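Jultcombe sorting room moves to clear trays

The lost property room at Jultcombe has replaced its cardboard boxes with round transparent plastic trays. The change took effect in November and covers small items only. Coats, bags and umbrellas stay on the rail by the door.

The room logs 3,000 items a year, of which 1,000 are small enough to fit in a tray. Under the old system, boxes had to be emptied onto a table each time an owner called. A clear tray lets staff check most of the contents from above or from the side – lids are not used.

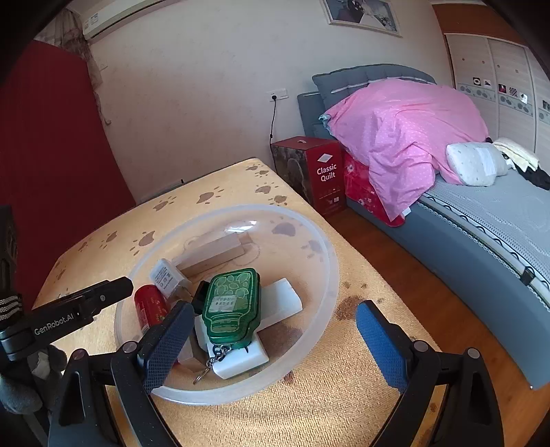

A tray on the sorting table, with a green tin on a silver chain and key ring, a white power adapter, a red can and wooden blocks.

Each tray is kept for four weeks. Items with a key ring attached are entered in the log under keys as well as under their own type. Power adapters are listed by the text printed on the face.

Britt-Marie Sandberg, who runs the room, said searches now take two minutes on average. "Mixed trays are fine as long as the log is right," she said.

The trays were supplied by Trundeo. A second set is on order for the Gilach branch, where the boxes remain in use. The Jultcombe room is open until 4 p.m.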